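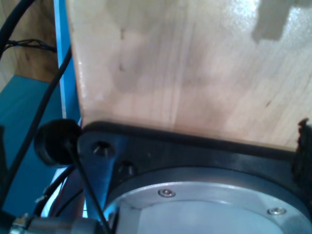

The Second Window

Despina Papadakis called her mother every Saturday at six, and every Saturday her mother held the tablet too low, so that the conversation was with a chin and a ceiling lamp.

"Lift it a little, Mama."

"I see you very well."

"But I don't see you."

The ceiling moved, then there was an eye, then the chin came back. Despina put her tea on the window sill in Bollthorpe and gave up for that week. Outside it was raining on the bus shelter. In the village it was already eight and her mother had eaten.

They spoke of the cousin's knee and the price of oil. They spoke of Mavromatis, the shop on the corner, which had changed its door. Her mother could talk of a door for a long time. Despina listened, and while she listened she looked, as she always did, at the small picture of herself in the corner of the screen. She fixed her hair. She turned her face a little to the left, where the lamp was kinder.

"Who are you looking at?" said her mother.

"At you."

"No. When you look at me your eyes go down. Now they go to the side. Is somebody there?"

"Nobody is here, Mama."

"Is it Kosmas?"

Kosmas Karamanlidis had moved to Gondumbridge two years ago and had taken the good pans with him. Her mother still asked for him as one asks for the weather.

"It is me," said Despina. "There is a small window, and I am in it. I look at myself."

Her mother was silent. The lamp on the ceiling swung slightly, perhaps from the balcony door.

"And how do you look?" she asked.

Despina wanted to say well. She had said it so many times that the word was ready in her mouth. "Tired," she said. "I look like Aunt Roula when she had the bakery."

"Poor Roula." There was a noise of a chair. "Take it away, this window. When your father telephoned from the ship, I had no window. I stood in the corridor in my nightdress and I was a beautiful woman."

It took Despina some time to find it. The setting was under three dots, and then under three other dots. She pressed, and the small face in the corner went out. The screen seemed very large. There was only the ceiling of the old kitchen, with the brown mark from the winter when the pipe broke.

"Did you do it?"

"I did it."

"Good. Now tell me why you are tired."

She began with the work, because it was easy, and after the work she told the rest — the letter from Kosmas, the flat, the nights. She did not know what her face was doing. At some moment her mother had lifted the tablet, and she was there, the whole of her, with her glasses on her head, listening.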